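Plarko arm: notes for the Thursday talk, Cluklow shared workshop

Slide 1. Say hello, say what Plarko is. A bench arm put together at Cluklow over the winter, evenings only. It picks small parts off a table and puts them in a tray. The controller is a secondhand Tekleab board. Parts cost so far: 1120 dollars, gripper not included.

Slide 2. Why the first version was slow. The shoulder joint had play in it, so every move ended with a wobble and a wait. Replaced the belt, shimmed the bearing. Mention that the shim came out of a soda can. Pass the old belt around if there's time.

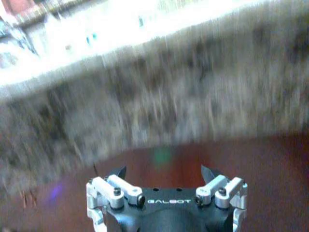
Slide 3. The wrist camera and motion blur. Plarko's software, Plollamard, takes a picture whenever it's asked, including while the arm is moving. The gripper rides along with the camera, so the lettering and the black screw heads stay crisp while the gray area behind them goes to streaks. That makes it easy to think focus is fine. Check the background, never the fingers. The bright area at the top is washed out too, and shorter exposure helps with both. Plollamard now waits 200 milliseconds after the arm stops before it grabs a picture.

Slide 4. Finger calibration. Open, close, open, read the position each time. Run it before every session. If the two open readings don't match, check the linkage screws before touching the code. I lost a weekend to this in December.

Slide 5. Numbers. 600 test picks, 525 good. Most misses were shiny parts. Go back to slide 3 if someone asks about lighting.

Slide 6. Still to do: a cable guide at the elbow, a better stop button, a quieter power supply. Then questions. Leave the arm switched off until the chairs are moved back.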